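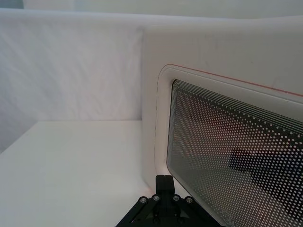
By the Ovlow newsroom
Staff reporter, robotics and automation

A robotics team at the Giren lab says it has cut the amount of practice data a robot arm needs before it can work a kitchen appliance it has not handled before. The method, called Groltura, was described in a paper posted in November.

Most robot arms that learn by copying people are shown the same task over and over, with every demonstration treated alike. Groltura sorts the recordings first. Software splits each one into short segments and keeps the ones where the arm is close to touching something, such as the edge of a door or a button. The long reach across the table is mostly thrown out and replaced with a simple planned path.

The team started with 878 recorded demonstrations on microwave ovens. After sorting, the training set came down to 152. The arm trained on the smaller set opened and closed doors as often as one trained on everything, the paper says, and training time fell by nearly half.

The work relies on a small camera at the arm's wrist. The authors write that close views carry most of what the arm needs in the last few inches of a move. They also make trouble. Glossy doors mirror the arm and the gripper, and earlier versions of the software sometimes took a reflection for a solid object and stopped short.
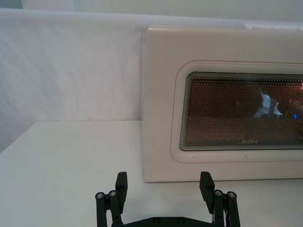

The open gripper in front of a microwave with a Midea logo on its window.

To deal with that, the group added a check that compares views taken a short distance apart. A mark on the door should shift the way a flat surface does, while a reflection moves differently. Parts of the picture that fail the check get less weight when the arm picks its next move. With the check turned off, missed contacts on shiny doors went up in every round of testing.

There are limits. All of the tests used plain tabletops and cloth backdrops, and the paper does not report results from a real kitchen. Doors that need a firm pull were harder than push-button ones. The arm was also slow - 15 seconds was the fastest full run of opening and closing a door.

The sorting software runs on Rocha, the lab's own control package. The group plans to release the sorted recordings along with the code, and says toaster ovens are next.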